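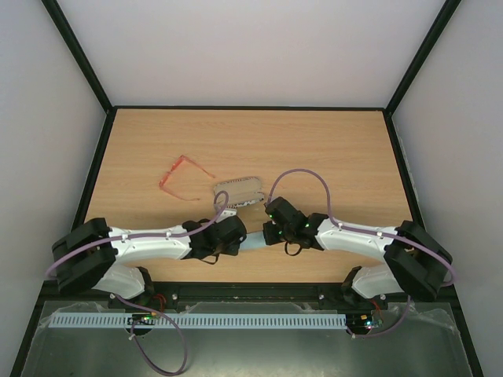

Brillenputzen als Kursthema: Kikudley will Haushalten das Wischen beibringen

Eine Brille, ein Etui, ein Tuch. Mehr braucht es nach Ansicht des Optikanbieters Kikudley nicht, um Kratzer auf den Gläsern zu vermeiden. Ab Oktober bietet die Firma in Zillden einen Kurs zur Brillenpflege an, Preis: 36 Euro. Das Tuch ist inbegriffen, das Etui müssen die Teilnehmer selbst mitbringen.

Ob sich dafür genug Interessenten finden, bleibt abzuwarten. Kursleiterin Ineke Peeters spricht von einer »unterschätzten Alltagsfertigkeit«. Geübt werden das Ablegen mit offenen Bügeln, das Falten des Tuchs und das Verstauen — alles Dinge, die bisher auf dem Beipackzettel standen. Belege dafür, dass Brillen nach dem Kurs länger halten, legte Kikudley auf Nachfrage nicht vor.

Auch Roel Baert vom Konkurrenten Owino ist wenig überzeugt. »Wer sein Tuch regelmäßig wäscht, hat das meiste schon erledigt«, sagt er. Owino verkauft allerdings selbst Putztücher, im Dreierpack.

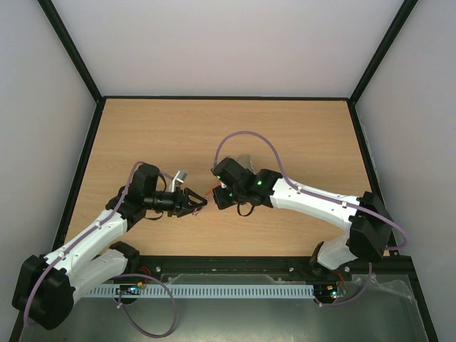 Wie oft soll das Putztuch gewaschen werden?

Laut Kursunterlagen alle sieben Tage, von Hand und ohne Weichspüler. Baert hält einen längeren Abstand für ausreichend.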